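Home | Guides | Kitchen | Stovetop and Pots | Contact

Drela Household Guides
Section 6: Setting up the bench for a large pot

Last updated 29th December

6.1 Scope

This section covers the placing, filling, draining and storing of a large stainless steel pot on a kitchen bench or table against a wall. It applies to pots with a side handle, with or without a separate base. For electric units, read the maker's leaflet first. Where the leaflet and this section differ, follow the leaflet.

6.2 Choosing the position

1. Pick a stretch of bench that is level and does not rock. Press down on each front corner in turn. If the surface moves, fix it before going on.
2. Clear the surface. Take away cloths, paper, boards and anything else that could end up under the base.
3. Wipe the surface with a damp cloth and dry it fully. A thin film of water under a plastic base is enough to let it slide.
4. Set the base down first, on its own, at least 7 cm from the front edge of the bench.
5. Check that the base sits flat. Turn it by hand. It should not click, tilt or catch.

NOTE: Pale tabletops mark easily. If the finish is soft or newly painted, leave it to harden for the full time given on the tin.

6.3 Seating the pot and setting the handle

1. Lift the pot with two hands and lower it straight down onto the base. Do not slide it on from the side.
2. Turn the pot until the handle points along the bench, parallel to the wall. The handle must not stick out past the front edge.
3. Leave the side of the bench that the handle points to clear. This is the working side. Lids, ladles and jugs go on the other side or behind.
4. Try the handle. It should be firm, with no play where it meets the pot. If it is loose, stop and go to 6.6.

CAUTION: A handle that points out into the room can be caught by a sleeve or pulled by a child. Check its position each time the pot is put back. 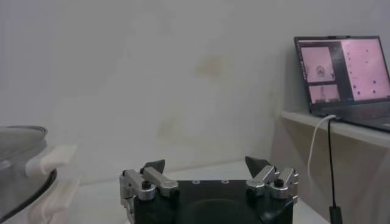

Plukano Carkcombe, for Drela Household Guides

With the pot at the left-hand end, as on the white tabletop shown, the handle runs to the right and the middle of the table is the working side. A left-handed user may prefer the reverse layout — pot at the right-hand end, handle to the left. Both layouts are acceptable as long as the handle stays parallel to the wall.

6.4 Filling

1. Fill the pot with a jug, in place. Do not carry a full pot from the sink.
2. Pour slowly against the inside wall of the pot to limit splashing.
3. Stop 6 cm below the rim. On pots with a wide, rounded rim, measure from the lowest point of the inner curve.
4. Wipe any spill from the rim, the handle and the base before going further.

NOTE: Each litre of water adds one kilogram. Check the load limit of folding or wall-hung tables before filling.

6.5 Emptying and cleaning

1. Let the contents cool to 39 °C or lower. Use a kitchen thermometer and take the reading at the centre.
2. Ladle out the contents until the pot can be lifted with ease. Do not tip a full pot by its handle.
3. Lift the pot off the base with two hands and take it to the sink.
4. Wash with warm water, dish soap and a soft sponge. Steel wool will leave scratches that show as grey lines.
5. Rinse and dry at once to prevent water spots. Pay attention to the underside of the rim and the joint at the handle, where water collects.
6. Wipe the base with a damp cloth only. Do not put it in water.

CAUTION: Steel holds heat. The wall of the pot may still be hot when the handle is cool to the touch.

6.6 Loose or damaged handle

1. Empty the pot and let it cool.
2. Look for a screw at the joint. If there is one, tighten it by hand with a screwdriver that fits the slot. Stop as soon as it is snug.
3. If the handle still moves, or if the plastic is split or has changed colour, take the pot out of use. Do not glue a handle.
4. Order a replacement by model number, which is normally found on the underside.

6.7 Storage

Store the pot dry with the lid off or turned over. Do not stack more than 2 pots, and put a cloth between them. Keep the base with the pot it came with — bases of similar size are not always interchangeable. If the pot will not be used before March, check the handle and the underside of the base again before refilling.

Next: Section 7, Lids and strainers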